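4.2 양팔 판서 과제: 제품 설명과의 대조

Pisarero 키트의 판매 자료는 양팔 협조 동작을 가장 큰 장점으로 내세운다. 한 팔이 판을 붙들고 다른 팔이 글씨를 쓰는 시연이 그 근거인데, 자료에는 시도 횟수도 실패 기준도 적혀 있지 않다. 본 절에서는 같은 구성, 즉 알루미늄 레일에 두 팔을 마주 고정하고 손목마다 카메라를 단 상태에서 이 주장을 다시 검토하였다. 시연 데이터는 공급사 Cevareck이 권장하는 200회분을 먼저 쓰고, 이후 400회분으로 늘렸다.
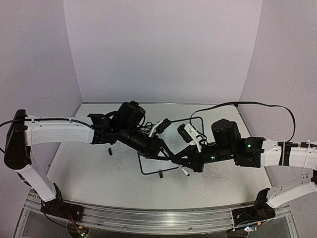 우선 지적할 것은 '협조'라는 용어의 모호함이다. Arsenault와 Kennedy의 예비 보고는 두 팔이 같은 작업 영역에 들어가기만 해도 협조로 집계하였는데, 이 기준이라면 각 팔이 서로의 상태를 전혀 참조하지 않아도 높은 점수가 나온다. 우리는 지지하는 팔의 파지가 유지되는 동안 쓰는 팔의 획이 이어진 경우만 인정하였다. 기준을 바꾸자 제품 설명서의 성능 표는 비교 대상으로 쓰기 어려워졌다. 표의 각 항목이 어느 기준을 따랐는지 확인할 방법이 없기 때문이다. 10월 17일 공급사에 문의하였으나 원자료는 받지 못하였다.

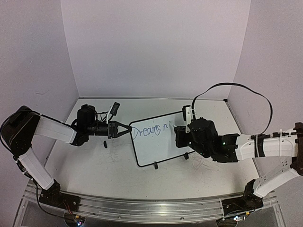 그림 6. 왼팔이 화이트보드의 왼쪽 가장자리를 잡고 오른팔이 파란색으로 "Dreams n"까지 적힌 판에 마커를 대고 있다.

글씨가 읽힌다는 사실만으로 일반화 능력을 말할 수는 없다. 학습 문구와 평가 문구가 겹치면 궤적을 외운 정책도 똑같이 읽을 만한 결과를 낸다. 공급사 자료는 두 문구 집합의 분리 여부를 밝히지 않았고, 판의 기울기를 바꾼 조건도 다루지 않았다. 조명과 배경이 고정된 칸막이 안에서 얻은 결과라는 점 역시 감안해야 한다.

비교군인 Jirum 제어기에는 동일한 평가 문구를 적용하였다. 전체 시행 839회의 분류 기준은 부록 B에 두었으며, 획이 끊긴 시행은 완성된 글자의 수와 무관하게 실패로 처리하였다.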